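A room is more than a bed
2026-03-16

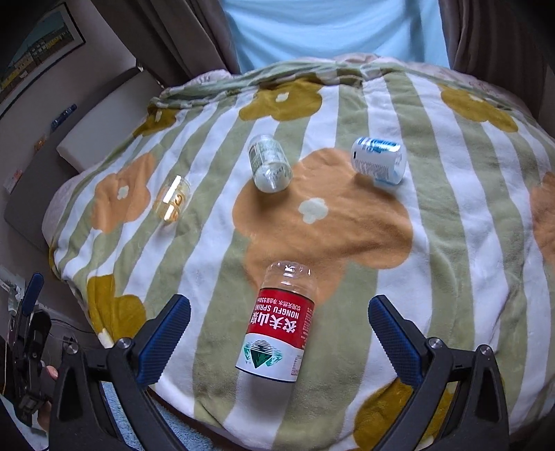
A striped blanket with a Nongfu Spring water bottle and other containers on it.

When our council speaks about homeless people, it speaks in beds. There will be 50 new beds in Uvitwood before July, we are told, and everybody at the meeting is pleased. I was also pleased, for one evening. Then I read the plan.

The plan says that the old Galbraith building will be divided into single rooms, with one kitchen for each floor. The rent will be low and the door will have a lock. These are good things and I do not want to make them small. But the plan has 30 pages about walls, pipes and fire doors, and only 2 pages about the people who will help the tenants after they move in. For the whole building there will be three support workers, all of them in the daytime.

I came to this country as an adult, and I lived my first winter in a hostel. I had work and I was healthy, and still I did not understand the letters which came to me. One letter was about a tax for the room. I put it in a drawer for some weeks, and it became a debt. A woman from the hostel office sat with me and we telephoned together. The call was short. Without her I think I would have lost the room.

Now imagine a person who has slept outside for years, and who is ill, or drinks, or is afraid of offices. This person receives a key on the first day and a bill in the first month. If the support worker has gone home at five o'clock, the evening is long.

Jidemex, the company which will manage the building, writes that support can be "increased according to need". I would like to know who decides the need, and who pays for it. At the Grustard houses, on the other side of the river, the support was written into the contract from the beginning, with a person in the building at night. It costs more. A lost tenancy costs also, but that money comes from a different budget - the hospital, the police, the courts - so it is not in the table which the councillors receive.

I do not ask the council to stop the project. I ask that the contract with Jidemex is opened again before it is signed, and that night support is put in it with a fixed sum. If this means fewer rooms in the first year, I would accept it, although I know that some readers will not agree with me.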